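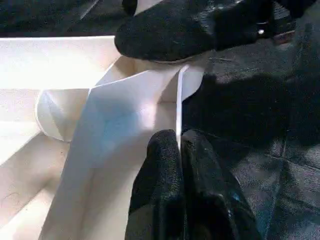
Wrist view, lower gripper on the paper edge, second gripper over the flap.

August 16, 2021
Bench notes, folding cell. Written up by Sanaa.

Purpose today was to go through the draft handling rules for the two-arm folding work and see which ones we really follow, which ones we only say we follow, and which need rewording before Ghizlane sends the set to Podell. Aurelio ran the leader arms. I kept the log and had the stop button.

Rule 1, stop button. Draft says "an operator shall have access to the stop." Too loose. Access could mean across the room. Changed to: one person holds the stop and does nothing else with that hand while either arm is powered. If that person needs to write, arms go to hold first. I broke this twice this morning before I noticed, so it needs to be the first line on the card and it needs to be in big type.

Rule 2, who is allowed inside the tape. Left as is. No hands inside the tape with motors live, including to pick up a dropped sheet. Aurelio asked about the case where the sheet has slid half under the base and can't be reached any other way. Same answer, power down, get it, power up, re-home. It costs a couple of minutes. Fine.

Rule 3, two grippers near the same edge. Most of the morning went here. The draft has a minimum gap between the arms at all times, which was copied over from the Gandance cell where the arms pass each other carrying bins. It makes no sense for paper. You can't put a crease in a flap with one gripper holding and the other kept a hand's width off. In the picture at the top the lower fingers have the edge between them and the other gripper is right above the flap, and that's a normal working position for us. As written, every fold we do is a breach.

New wording, agreed between the three of us after Valquíria came down to look:

3a. Outside the work zone the minimum gap applies.
3b. Inside the work zone the gap may be closed, but only one arm moves at a time. The holding arm stays in hold until the moving arm has stopped.
3c. The operator calls which arm is moving. "Left moving", "right moving", "both held". Stop holder repeats it back.
3d. Reduced speed for both arms inside the zone. Value to be set on the controller, not left to the operator's feel.

Valquíria's point on 3d is a good one. We have been treating slow as a habit and a new person won't have the habit. She wants it as a locked parameter with the reason written beside it. I've put it on her list to do since she has the admin login.

There is an open question with 3b. Some folds need both arms to move together, the long panel especially, or it bows in the middle. Aurelio says he can do it in alternate small steps. I'm not convinced it gives the same crease. For now 3b stands and coordinated moves are a listed exception which needs a second person to sign. We'll look at it again in November when Ásdís is back and can show us how her group writes it.

Rule 4, finger pads. Draft only says "inspect regularly." Replaced with: inspect before the first run and after every 18 runs, under the bench lamp, both faces. Looking for lifting at the tip, grit stuck in the surface, and any spot rubbed smooth. Grit is the one to worry about with white stock as it marks the paper, and then you can't tell afterwards if the mark came from the fingers or the table. Wipe with the dry cloth only. No solvent on the pads. Someone has been using the blue spray and it leaves them tacky for the rest of the day.

Pads get swapped as a pair. Write the date on the old bag, not the new one. (We had this the wrong way round on the Relby fixture and ended up with a drawer of bags all dated and no idea which were used.)

Rule 5, fasteners. Any screw on the finger mount that sits over the work gets checked with the driver at start of day. Paint mark across head and mount so a turned screw shows up at a glance. We haven't got marks on ours yet. Paint pen is on order, Kamel part number is in the orders book. Until then, driver check morning and after lunch, initial the sheet.

Rule 6, grip force. Keep the lowest setting that holds the edge. If it slips, regrip further in before turning the force up. If you do turn it up, log the old and new value. We've got runs in the folder where the force was changed partway through with no note, and those runs can't be compared with anything.

Rule 7, lighting. Not in the draft, adding it. The overhead washes out the top panels and the arms put a big shadow across the table on the other side, and it's easy to lose the paper edge against one or the other depending where you're looking. Rule says: check the wrist view before starting and confirm you can see the paper edge between the fingers. If you can't, move the lamp, don't guess. No exposure changes in the middle of a session.

Rule 8, logging. Every attempt gets logged, including the aborted ones. Reason for abort in plain words. "Bad" is not a reason. The current folder goes up to run 2793 and a fair few of the early aborts just say "bad" or "redo." I'm not going back to fix those. Marking them as unclassified and moving on.

Runs are named by number only. No initials, no "final", no "final2".

Rule 9, end of day. Arms parked, grippers open, paper off the table, stop pressed in. Table surface brushed, as the dark fabric holds bits of fibre and you find them on the next day's sheets. Card signed by whoever held the stop last.

Things that came up and aren't rules yet:

Stock storage. The open ream near the door has picked up a curl. Ghizlane wants sealed stock only for anything that counts. Practice runs can use up the rest of it.

Session length. Aurelio wants a cap. He says his hands get sloppy well before he'd admit it. We tried 4 short blocks with a proper break between and he preferred that to one long one. I'd write it as a recommendation for now, see if people stick to it, then decide.

Training. At the moment we show a new person once and let them go. Valquíria would like a sign-off sheet with someone watching the first block. Agreed in principle, she's drafting it.

Budget. Ghizlane has $600 for this quarter for the cell. Pads first, then a second lamp with an arm that stays where you put it. The rest can wait.

To do
Sanaa: retype rules 1 to 9, colour the stop line red, laminate, one copy at each end of the bench
Valquíria: lock the zone speed, write the reason beside it, sign-off sheet
Aurelio: try the long panel in alternate steps, keep the sheets, flat in the tray, run number in pencil on the back
Ghizlane: hold the Podell version until 3b is settled or at least until the exception is written properly
All: stop using the blue spray

Added later: Aurelio read this over and says 3c should also cover gripper open and close, not only arm motion. He's right. Added "left opening", "left closing" and the same for right.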